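The kitchen at the end of the hall

Nurhan Tekin had been talking for ten minutes before anyone asked her when the thing was going to move.

I had gone to Londovik for the company's open day with low hopes, having been to a few of these. You get a badge, a paper cup of coffee and a speech about how your grandmother will soon be cooked for by a machine. Then you get a video. I will say for Londovik that there was no video. There was a kitchen, or one long counter of a kitchen, built at the back of a former printing hall in Clitthorpe, and there was an arm.

The arm is called Lullow. Its job that morning was putting away and setting out: pick up a piece of fruit, put it on a plate, take it off again. Tekin, who runs the demonstrations, told us it had done this 90 times the day before. I asked how many of those had gone right. She said the team preferred to talk about "completed sequences," and that a sequence could include a second try, or a third.

"So how many first tries?" asked Kaan Kaplan, a restaurant owner standing next to me with his coat still on.

She said she would get back to him. She was pleasant about it.

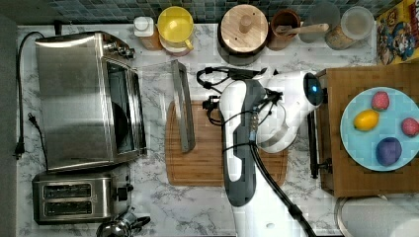

Lullow at the counter in Londovik's test kitchen. The fruit on the plate is toy fruit.

I'd like to stay with the fruit for a minute. A toy strawberry does not bruise. It has no juice, and it will be the same size in March as it is today. Kheri Rashidi, one of the engineers, made no attempt to hide any of this when I brought it up. Real fruit goes soft under the lights, he said, and then you're measuring the fruit and not the arm. Fair enough. But the invitation I was sent said "everyday cooking in a real home setting," and my own home setting includes bananas that have been on the counter too long.

They have worked hard at the setting, I'll give them that. There's a toaster oven, a toaster, a kettle, a box of cereal with a cartoon on it, a crock with a wooden spoon. I asked whether Lullow used any of it. "Not yet," said Rashidi. The clutter is meant to make life harder for the software, which has to pick out a plum from everything else on the counter. That seemed to me the most interesting thing anyone said all day, and it was nowhere in the handout.

As for speed, I timed one plum. From the start of the reach to the plum resting on the plate took 21 seconds. Kaplan said he had fired people for less, then said not to print that, then said I could.

Kirsten Hedegaard, who handles the money side, walked us out past the coats. She talked about restaurants, hospitals, care homes — all the places where people are short of hands. I asked what a unit would cost. She said pricing was "a conversation." I asked if there was a customer. There are 2 sites signed up for trials, she said, and she couldn't name either one.

I went back for my scarf on the way out. The visitors had gone over to the coffee, and Rashidi was at the counter by himself, moving the lemon an inch to the left.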